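Kollwood Touring Dance Floor, 4 ft Roll
Jun 9, 2022
By Pledville Stage Supply staff

Back in stock. Reversible vinyl, black one side and grey the other, for ballet, folk dance and anything barefoot or soft shoe. Not for tap. We get asked every week, still no.

Rolls are 4 ft wide and cut to order up to 200 ft. Full stage kit for a mid-size theater is $2,845, tape included, shipping extra. School and company pricing on request, just send us your stage measurements and wether you need wings covered.

What changed since the February batch: softer backing, less curl at the ends, matte finish that doesn't throw the front lights back at the balcony. The old batch was a bit shiny under white light. If you bought that one the new rolls will not match, so order the whole floor together.

Lay it out the night before if you can. Let it relax flat, then tape the seams, then the edges. Warm room is better. Run the seams up and down stage for touring shows with a lot of turns, across for everything else. Mop with plain water. No wax, no oil soap.

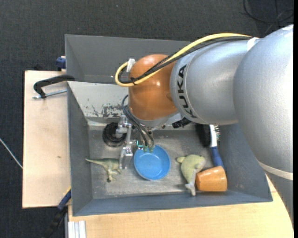 Rinditz wrote in to say the grey side held up through a full touring season of classical dance, long silk sleeves and all, and that the seams never lifted once they switched to the wider tape. The wider tape is now what ships in the kit.

Storage: roll on the tube, never fold. Tubes are sold seperately, 3 to a pack. Stand them up only for short stops, otherwise flat on the truck.

Lead time depends on cut length. Short pieces go out first. Backdrop projections look fine over black, grey picks up more color so test it before opening night.

Returns on uncut rolls only.

Comments

Yilma: Does the black side show rosin? Our last floor looked like a bakery.

Pledville Stage Supply: Some, yes. Grey hides it better. Damp mop takes it off.

balletmom_ohio: Ordered for our spring recital, came on time, one tube end was crushed but floor was ok

Yilma: Thanks, going grey.

Contact us | © 2022 Pledville Stage Supply | Back to top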